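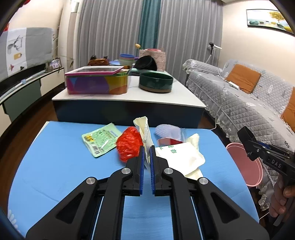

Reading time: 3 minutes

Ticket subject: Left and right gripper recordings exchanged after import
Project: Bistano, student manipulation project, Bollora
Software: Clillex import and labeling tool
Opened by: Soon-im Kong, student team
Assigned to: Rafail Drakos, technical support
Faculty contact: Kelly Bellamy
Priority: Normal, raised to High
Status: Resolved, follow-up item open

Reported problem

The student team is recording a table-clearing task with 2 hand-held grippers, one for each hand. Each gripper records its own video and finger position. Clillex imports the paired recordings and assigns each to a left or right channel before labeling begins.

During the November review, the team found that the replay model reached with the wrong hand in a number of episodes. The finger position curves looked normal when viewed alone. When they were played beside the video, the curve showed a closing motion while the fingers in the video remained open.

The team requests that the import be corrected and that existing labels be kept where possible. The import holds 305 episodes, of which 200 have been labeled by hand.

Steps already taken by the reporter

The import was repeated on a second workstation in the Kubíček laboratory, with the same result. The project file was closed and reopened. Labels were exported to a separate folder before any further changes were made.

Support log

9:15 a.m., R. Drakos
Ticket accepted. Please do not delete or rename any source folders. Please attach a still from each channel of the affected session, exported at full size and without overlays, and state which hand held which gripper.

9:50 a.m., S. Kong
Stills attached. The operator kept the same gripper in the same hand for the entire session. The first still comes from the channel Clillex calls "right." The second gripper is at the right side of the picture, with the operator's hand on the handle, so we believe the view belongs to the left-hand unit. The paper and plastic items are between and beyond the open fingers on the blue table.

10:20 a.m., R. Drakos
Agreed. With the operator's arms uncrossed, the other tool should appear on the right when seen from the left-hand unit. The video channel is wrongly assigned. The finger data must be checked separately, as it is imported from its own file.

11:05 a.m., R. Drakos
Finger data checked against the session sheet. The position files carry the correct hand. Only the video was exchanged, which accounts for the mismatch in the reported curves. The import profile sorts video by the time each file was closed, and position data by device name. In the affected episodes the left-hand unit was stopped last.

11:30 a.m., K. Bellamy
The students require the corrected set before the end of the term. Please confirm whether the labels must be redone. Tracey Penrose will approve additional laboratory hours if they are needed.

1:10 p.m., R. Drakos
Relabeling should not be necessary for object names or for the start and end of each episode. Labels for the active hand and for grasp closure must be reviewed wherever the video was exchanged. Please select a test episode in which the grasp can be seen clearly.

1:40 p.m., S. Kong
Test episode selected. The black elastic strap is held between the blue-lined jaws, and the other gripper is on the left side of the picture. Clillex lists the view as "left"; by the reasoning above it should be "right."

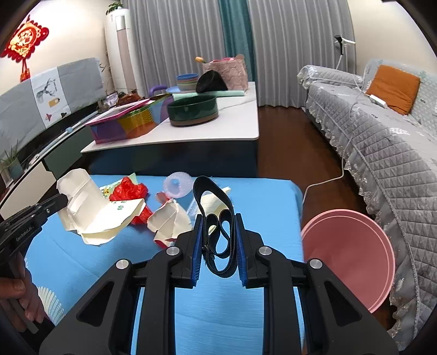

Resolution

1. Close Clillex on all workstations and make a copy of the project folder.
2. Open the import profile and change video sorting from "File closed" to "Device name."
3. Run the import again with "Keep existing labels" selected.
4. Open the strap episode and confirm that the video is listed as "right."
5. Play the video beside the finger position curve and confirm that both show the jaws closed on the strap.
6. Filter the labeled episodes by "Channel changed" and review the active hand and grasp closure fields.

3:25 p.m., S. Kong
Steps 1 through 5 completed. The strap episode is now listed correctly and the curve agrees with the video. The filter in step 6 returned 9 labeled episodes. They have been divided among the team.

4:10 p.m., K. Bellamy
Review completed and countersigned. No extra laboratory hours are requested.

Follow-up item

Nigel Inskip has been asked to replace the shared import profile on the teaching server, so that other student groups do not load the earlier sorting option. Until the replacement is in place, groups should check the video sorting setting before each import. The follow-up item remains assigned to N. Inskip.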